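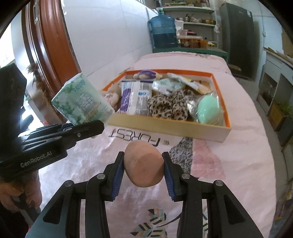 Maarten Groen talks fast about slow work. He has spent the winter at Tedbridge, a small group that gathers handling examples for learning systems, and when I ask him what a good day looks like he is already out of his chair, showing me with two pinched fingers how a person ought to approach a plush toy.

"You come in, you close, you feel it give a little, and then you lift," he says. "Everyone does that a thousand times a day and has no idea how. I love that. I get to watch people find out what their own hands are doing."

The method is easy to explain. In place of steering a robot arm, the people who collect for Tedbridge hold the grippers themselves, one in each hand, and do household chores with them. Pick something up, put it in a box, take it out again, tidy the box, start over. The grippers record the motion and what the camera sees, and those recordings become the examples a policy is trained on. The project that does the training is called Druludov, and Groen, who came to it from teaching woodwork, handles everything that happens before a file reaches a computer.

He started in November with a plan that lasted less than a week. "I had a list. Pick up object A, place at point B, return. Very clean. We recorded 229 examples like that and I was so proud of them. Then Maarten looked at them and said, well, you've taught it one thing."

That would be Maarten Dewulf, who runs the training side. The two Maartens share a desk, and people in the building have stopped trying to tell them apart on the phone. Dewulf is the quieter one, but he gets going when I bring up those first recordings.

"They were beautiful," he says. "Same height, same speed, same angle every time. The model learned it in no time and then it fell over as soon as the box was turned a little. I told him to go and be messier. He took that very well!"

He did. Groen threw out the list and went looking for things that behave differently when you squeeze them. Soft toys, tissue rolls, packets that crackle and slide. He wanted homes too, with whatever happened to be on the shelves, because a bare lab table gives a model very little to get confused by, and he would like it to be confused early and often while there's still time to fix it.

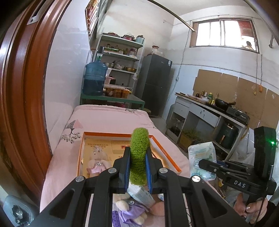
"Plush is the best teacher we have," Groen says. "A hard object tells you straight away if you've got it. Plush lets you think you've got it. You close the pads and it just keeps closing, and the toy is getting thinner and thinner, and at some point you have to decide that's enough. When is enough? I can't write that down for you. I can show you 500 times, though."

I ask whether 500 is the real number. He laughs and says it's the target for each kind of object, and that they're at 385 for soft toys. Packets are well behind. A packet has a stiff end and a floppy end, and depending on where you take hold of it you have two completely different jobs on your hands.

Working with two grippers at once brought its own surprises. People assume the second hand doubles the difficulty, Groen says, but most beginners find it easier, since that's how they do things at home anyway. One hand steadies, the other lifts. Trouble starts when both hands want the same object. There's a moment of politeness, as he calls it, where each gripper waits for the other, and the recording has a long pause in the middle.

Do those get thrown out?

"I used to delete them," he says. "Maarten made me stop."

Dewulf explains that hesitations are worth having as long as they're labeled. If someone misses a grasp, backs off and tries again from the side, that's an example of recovering, and there are never enough of those. What he doesn't want is somebody pretending to miss. "You can see it right away. A real miss is fast and a bit ugly. An acted one is slow and tidy. We had one collector doing lovely acted misses for a whole afternoon, and that was our own fault, we'd asked for them."

So now they ask for nothing special. A collector gets a box, some objects and a loose goal, and the session runs in short stretches with breaks between. Groen caps it at 3 stretches before swapping people out. Wrists get tired before the mind notices, he says, and tired wrists cut corners. The lifts get lower and things start to be dragged across the box.

He has opinions on boxes, by the way. Shallow ones with a rim are his favorite, because the rim catches a sloppy grasp and forces you to lift properly. Deep boxes he finds dull at this stage, all reaching and no handling. Dewulf disagrees and wants deep ones by spring. They go back and forth on this for some time while my coffee goes cold, and I get the impression it isn't the first round.

The labeling happens at Penduvgate, a few streets over, where each recording is watched through and split into reach, grasp, move and release. Groen goes there once a week to sit with the people doing it. He didn't expect to enjoy that, but it has changed how he briefs his collectors. "They'd say, we can't find the release in this one. And I'd look, and the person was already reaching for the next toy before letting go properly. So then I knew what to say the next morning. Let go, wait a breath, move on."

And the trained model, how is it doing? Dewulf pulls a face and tips his hand from side to side. Tissue rolls are coming along nicely. Soft toys work if they're lying on their own and get shaky once they're piled up. Anything with a shiny wrapper is still a bit of an adventure.

Groen can't wait for the piles. He has been collecting crowded boxes on purpose, toys half under other toys, cloth bunched up between things, and he wants a few hundred more before anyone trains on them. De Smet has offered a second apartment for it, with a narrower kitchen and worse light.

"Worse light!" he says, delighted. "I'm going over tomorrow to see how bad it is."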